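July 2, 2024

Slept badly, got up at 5, and decided that since I was awake I might as well be virtuous and deal with the sourdough. The sourdough was past dealing with. It had grown a gray hat and smelled like a paint store. I scraped it into the trash and felt the sort of relief you get when a dull guest finally finds his coat.

So that is the end of bread. I have now owned the flour, the scale, the basket, and the little razor on a stick, and produced one loaf that Consuelo called "very filling." She took a second slice, which I put down to upbringing.

Spent the morning on the phone with Sotelo over the water bill. They want $186 for a month when I was gone for half of it. The man read me my own meter number several times, slowly, as if it might break me. He is sending somebody "between now and the middle of the month." I asked if he could narrow it down and he said he just had.

Walked to the library after that and ran into Hadi Kanaan, who is training for a long race in October and can no longer discuss anything else. I know a great deal about his toenails now. He wants me to come along on the easy days. The easy days are uphill.

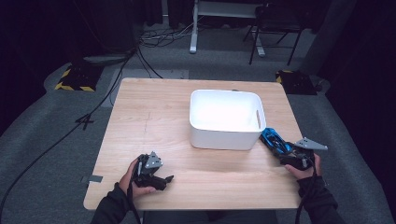 Lunch was crackers over the sink. Then I sat down to write the toast for Rigoberto's retirement party, and got as far as "Rigoberto Quintero is a man who" before I had to go lie on the rug. He is a man who what? He's been kind to me for years and he once backed over my mailbox. I'd like to get both in. Gergely is speaking too, and Gergely tells jokes with maps in them, so I need to go first or fake an illness.

Tried again after four and had a whole paragraph. Read it out loud to the kitchen. It sounded like I was recommending him for a loan. Kept the mailbox part.

Mom called during dinner to say she's 64 percent sure she left her good umbrella here at Easter. I asked where the 64 came from and she said she'd thought it over. I looked in the closet and found two umbrellas, neither of them good. She's now sure it was stolen at the dentist's.

Still too hot to sleep, windows open, somebody down the block practicing the same four bars on a trumpet. They're getting a little better at the third one. Must buy stamps tomorrow, and call Consuelo back about the cake, and find out what you're supposed to do with eleven pounds of rye flour.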